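A thousand messy tables, and none of them real

There is a particular kind of patience you only learn from watching a robot try to pick up something small. I spent most of an afternoon in December at Sinden, where a little team has been working on a method they call Zerna, and I must have drunk four cups of tea while one simulated arm after another reached down, thought better of it, and reached down again. I loved every minute, I should say.

The idea is easy enough to explain over a biscuit. Teaching a robot arm in a real kitchen is slow, and things get broken, so a lot of the early learning is done in simulation. The trouble is that simulated rooms have tended to be awfully tidy. A block sits in the middle of a grey table, the arm learns to lift the block, and then it meets somebody's actual sideboard and goes to pieces. Zerna makes its rooms untidy on purpose. Tables, floors, walls and bits of clutter are shuffled for every attempt, and the arm has to find the thing it has been asked for among all the things it hasn't.

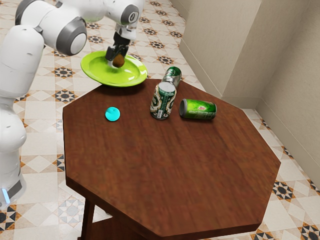 Learning to ignore the cans

In this room the job was the little brown lump on the lime-green plate, and the green cans on the table were only there to get in the way — as was the patterned floor, which I rather coveted for my own hallway. Each room gets 3 tries before the system throws it out and builds another. The team began with 200 rooms and found the arm was learning the rooms by heart, much as a child learns the pictures in a favourite book, so they went up to 300 and began changing the lighting too.

The result that pleased them most came from a test set put together by Clidelon, full of objects the arm had never met. Trained in tidy rooms, it managed 38 per cent of its grasps. Trained in the messy ones, it managed nearly twice that.

Small round things on plates are still a nuisance, I was told, because they roll. The next round, using a softer model of contact borrowed from the Govindasamy project, is meant to help with that, and it was already running when I went to find my coat.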